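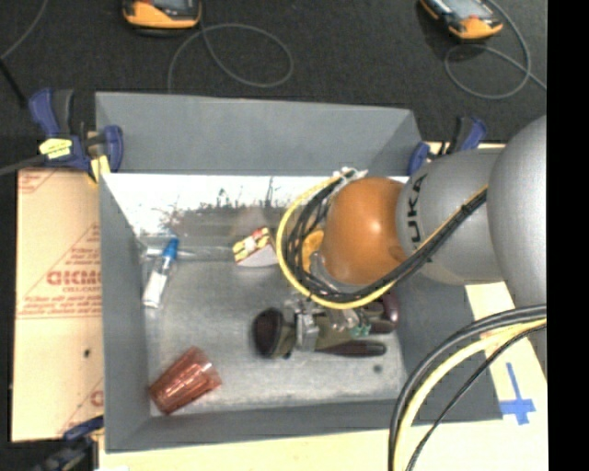

Selling off my late uncle's model railway bits – one lot or lots of little ones?

Posted by Yara Hijazi in Collecting and Selling

Hello all, I hope this is the right corner of the site. My uncle passed away in the spring and left me his model railway, or what was the railway before it was taken up and boxed. There are 47 boxes in my spare room and I can hardly get to the window. Most of it is track, buildings and wagons, and there's a smaller pile of engines he plainly loved, because each one is wrapped in its own duster.

I know next to nothing about trains. The names I keep seeing are Warora and Relico, and there's one rather handsome green engine marked Ghanem that doesn't seem to fit the same track as the rest. A dealer in town has offered to take the lot and said he'd have a van free on Thursday, but he was in a bit of a hurry about it and it made me nervous. My cousin thinks I should sell everything separately. I work full time and I'm not sure I have the patience! What would you do? I'd like a fair price but I'd also like my spare room back before May.

Kanokwan Limsakul

So sorry about your uncle, Yara. I went through much the same thing with my dad's collection and I remember standing in the doorway with a cup of tea, simply not knowing where to begin.

Please don't let the dealer rush you. He may be perfectly decent, but he'll be just as glad of the engines in a fortnight. In your place I'd split things into two heaps. Engines and anything still in its original box go in the first, and those are worth selling one at a time, or in small groups to a club. Track, loose wagons, trees, little people and all the rest go in the second, and that heap can go to the dealer or a local auction as a job lot. You'd spend weeks photographing bits of fencing otherwise, and the postage eats most of what you make.

Your Ghanem engine is probably a different scale, so put it on one side and ask a club to look at it. Ours meets in a church hall and they're delighted when somebody turns up with a mystery. Don't clean anything before they've seen it, by the way. I went over one of Dad's with a damp cloth and took half the lettering off – I still feel a bit sick about it.

For what it's worth, Dad's came to £3,368 in the end, with the engines making up most of it, and it took me 43 evenings from start to finish. I kept one small tank engine for the mantelpiece. Do keep one, even if you never run it.

flelel_fan

just take the dealers offer if you want the room back. get 2 quotes though. also check the boxes for paperwork, instructions and receipts add a bit

Yara Hijazi

Thank you both, that's such a help. I've rung the dealer and told him I'd like to wait, and he was quite nice about it. Kanokwan, I'm going to start on your two heaps this weekend, and I think I already know which engine is staying with me (it has a tiny dent in the roof and I'm fairly sure I'm the one who dropped it, aged six or so). Does anyone know whether clubs mind you just turning up, or should I write first?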